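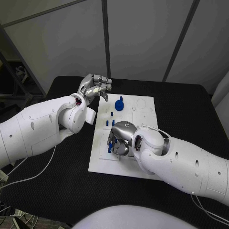 Cassette game loads the header, then stops with a tape loading error

Posted by Precious Shezi
Monday, May 17, 2021

I have a rubber-key 48K Spectrum with a Mabaso cassette recorder. The recorder was serviced last October with a new belt. Most of my tapes load. One, a platform game called Clilari, prints its name on screen, draws the first third of the loading picture and then gives "R Tape loading error". It fails at the same point on every attempt. I have tried volume settings from half to full and have cleaned the heads with isopropyl. The other side of the tape has the same program on it and fails slightly later. Is the tape finished, or is there something else to adjust?

Nandi Ngcobo

If the name appears, the header block has been read correctly, so the lead and the EAR socket are fine. Failure in the data block with a clean header usually points to azimuth, the angle of the head relative to the tape. Commercial tapes were duplicated on machines that did not all agree with each other.

1. Find the small hole in front of the cassette door. The azimuth screw is under it when PLAY is pressed.
2. Unplug the EAR lead so you can hear the tape through the speaker.
3. Play the data section and turn the screw slowly, no more than a quarter turn either way.
4. Stop where the sound is sharpest and has the most treble.
5. Reconnect and load at three-quarters volume.

Note the starting position of the screw – your other tapes were fine with it there. 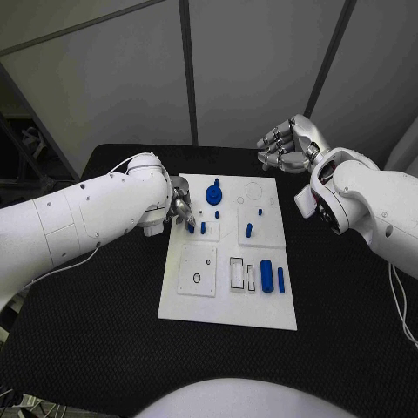
Does the tone control matter?
Set it to maximum treble. Cutting the treble rounds off the pulses, and the loader then misjudges their length.

Filippos Vlachopoulos

Mine did this. Bought another copy for 2 quid and it loaded first time. Might be quicker.

Tiago Neves

Agree with Nandi on azimuth. If that fails, record the tape to a WAV file at 44.1 kHz mono and convert it with a tape utility (I use Drosel). It lists each block with its checksum result, so you can see whether both sides are damaged in the same place. If they are not, take the good blocks from each side and join them into one TAP file.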